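The Bridel folding book cradle, after a winter of use
7/16/21

I sell old books from a back room, mostly natural history and a bit of travel, and for years my idea of a book support was two rolled bath towels. They work! But towels shed, and a big folio slides around on them like a fish, so in December I finally bought the Bridel folding cradle that Ánh Hầu had been nagging me about.

It comes flat in a cardboard sleeve with no instructions at all. You get two padded wings, a spine channel in the middle and a row of notches on each side that set the angle. I had it upside down for the first two days (the notches go underneath, and yes, I felt silly). Once it's the right way up it opens in a second and stays put, even with a heavy atlas on it.

What I love is the spine channel. I had a set of bird plates in from Howard Bickerstaff, 12 volumes in half calf with joints that were just about hanging on, and I collated every one of them on the cradle without a single new crack. With the towels I'd have been holding my breath. The wings go down nearly flat for a sturdy book and come up to 60 degrees for a tight one, and I mostly leave them somewhere in between.

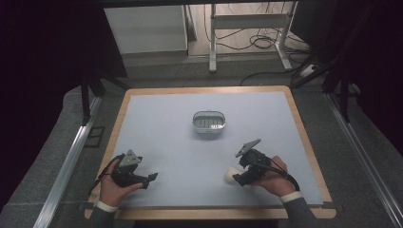
Small white oval container on a blue-gray board.

Now the grumbles. The padding is covered in a dark green cloth that looks very smart in the catalog and picks up every crumb of red rot in the building. After one shelf of crumbling Victorian sheep mine looked like I'd been baking on it. You can't take the covers off to wash them either, so it's a soft brush and patience. I've started laying a sheet of plain tissue over the top, and that helps a lot.

It's also too small for the really big stuff. Anything taller than a normal folio hangs over the ends, and elephant folios are hopeless – I still go back to the towels for those. Fadime Yaman has the larger Lengyel cradle and let me try it on a county atlas, and I have to say it was lovely, solid as a church pew. But it doesn't fold, it weighs a ton, and she's given up a whole table to it. I don't have a whole table to give up!

The page weights are sold separately, and I'd skip them. They're little fabric snakes that are too light for thick plate paper and too long for an octavo. I use the old Corka ones I bought from Elsie Marsden when she closed her shop, and they sit beautifully.

One more thing for anyone who does fairs: the cradle fits in a normal tote with room for a cash tin, and it survived being dropped down a flight of hotel stairs. One notch is a bit chewed now but it still holds.

I'd give it 9 out of ten. If they ever do a version with washable covers I'll buy a second one for the packing bench, and Ánh can be as smug about it as she likes.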